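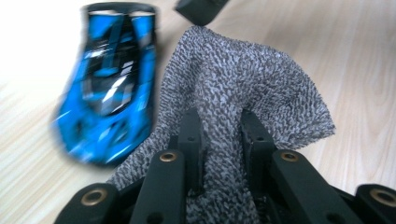
How damp should the cloth be for wiping down plastic toy cars?
Damp enough to darken the fabric, with no drip when you squeeze it over the sink.

Home > Care > Toys > Hard Plastic

Cleaning Plastic Toy Cars With a Looped Cloth
By the Kullex workshop desk, December

1. Shake the cloth out. Grit in the loops will scratch paint.
2. Remove batteries and close the cover.
3. Add two drops of dish soap to a bowl of lukewarm water. Wet the cloth and wring it.
4. Wipe the body from roof to sills. Refold to a clean side for each car.
5. Bunch a corner into a point for wheel wells and window edges.
6. Wipe again with plain water, then dry with a second cloth.
7. Stand the car on its wheels for 48 minutes before putting it away.

Wash cloths separately from cotton towels. Skip fabric softener.

Comments (3)

Fosterer: Does step 5 work on decals? Mine lift at the corners.

Abella: Pat decals, don't rub. I have 41 cars and lost two stickers before I changed.

Fosterer: Patting worked, thanks.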